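The first thing I do in the morning at Orulier is wipe down the fingers. Coffee comes second (I've tried it the other way, and you only need one smeared gripper to change your habits). Our training cell is a small one: one arm, a white tabletop and a bunch of kitchen stuff. We call the setup Flakent, after a label on an old parts bin, and I've looked after it long enough to have opinions about every screw.

So, fingers first, then the view from the wrist. I park the arm low over the counter, open the wrist feed and check that both fingertips sit level at the bottom of the picture. If one rides higher than the other, out comes the hex key.
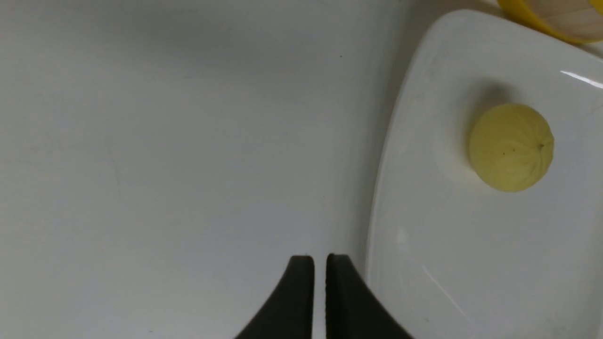
*The wrist view, fingers at the bottom and the plate off to the right.*

Then there's the cable, oh boy. The wrist camera's lead is long, and it loves to wander over whatever you've just laid out! I give it a gentle tug at every joint and look for kinks near the plug. We're on cable number two. My log for this arm is up to 1472 entries, and 126 of them just say "cable."

Props go down last: steamer, lid, plate, buns, the green cube. I leave the marks on the table alone until the end of the day, then go at them with a damp cloth and a lot of muttering.

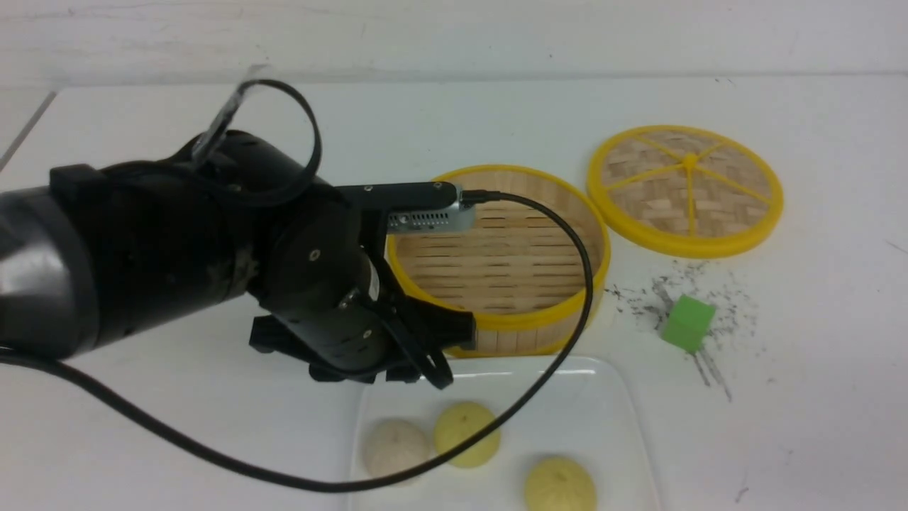

**KOPECKÝ, November**

I'm writing this up from the other shop, where the bench is bigger and the wipes are worse. Same routine, though: fingers, feed, cable, props. The wrist screw gets a quarter turn if it needs one, and I put a fresh line in the log before anybody presses start.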